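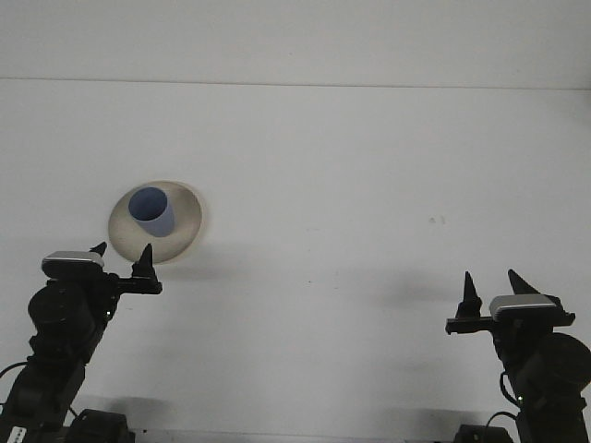

Tableware and Table Surface Check – Brusari tea room
April 2020
Checked by: Annick Lacroix
Copy to: Stavros Halilović

1. Cups free of chips at the rim and base
OK. Run a finger around the rim as well, small chips are hard to see on the pale blue ones.

2. Cups stand level on their dishes
OK. One cup rocked when touched. Taken out and put in the box under the sink.

3. Dishes free of cracks and crazing
Needs action. Two of the cream dishes have hairline cracks underneath. Donnie Munro to order replacements from Chauvin.

4. Tabletop clean
Needs action. Small dark specks on the white top, right of center. Wipe with a damp cloth and look again. If they stay, write them down as marks and leave them alone – no scouring pads on this surface.

5. Table steady, feet tight
OK. Tightened in July, no movement since.

6. Table edges smooth, no lifting or sharp spots
OK.

7. Lighting over the table
OK. Even, no glare off the white top.

8. Hot drinks
Not checked today. Fill cups no higher than 30 mm below the rim. The old sheet gave no figure, please use this one.

9. Spare stock
Shelf label says 269 cups. Noémie Deschamps has the stock list and will confirm the number.

Open items: 3, 4, 9. Sign here when closed: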